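From: Tymofii Melnychuk
To: Lanetano seed swap list
Date: 19 Jun 2025
Subject: Re: Posting bean seed, what size of parcel?

Hello all,

Thank you for the answers to my first question. I have now read the page of Parimero, the courier, and I spoke with the woman at their counter. She was very patient with me.

A small cardboard box is accepted at the same price as a padded envelope, if it weighs less than 3 kilograms. For beans I prefer the box. In an envelope the large seeds press on each other and some of them split.
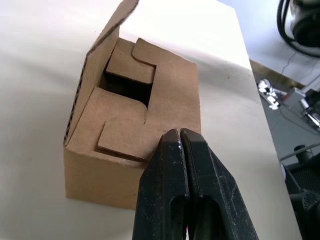 The person who wrote before me asked this:

> Do we still put the paper packets inside plastic? Last
> October I received peas from two members and the ones
> in plastic had grey mould. Also, should the name of the
> variety be on each packet or only on the list?

My opinion is paper only. I dry my seed for 8 weeks on a tray in the hallway before I pack it, and even then I do not trust plastic. Please write the variety on each packet, with the year. A list gets lost very easily.

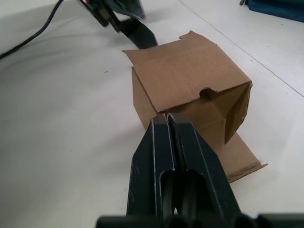
About the varieties: I can offer Ivanyshyn, a brown climbing bean from my aunt's neighbour, and a little of Prundari, the grey-green one. The Prundari had a poor summer, so I can share it with 29 members only, a few seeds for each. If you would like some, please write to me directly and not to the whole list.

One more question from me. Has anybody grown Ivanyshyn in a cooler place, near the coast? Mine flower well but the pods are late.

Kind regards,
Tymofii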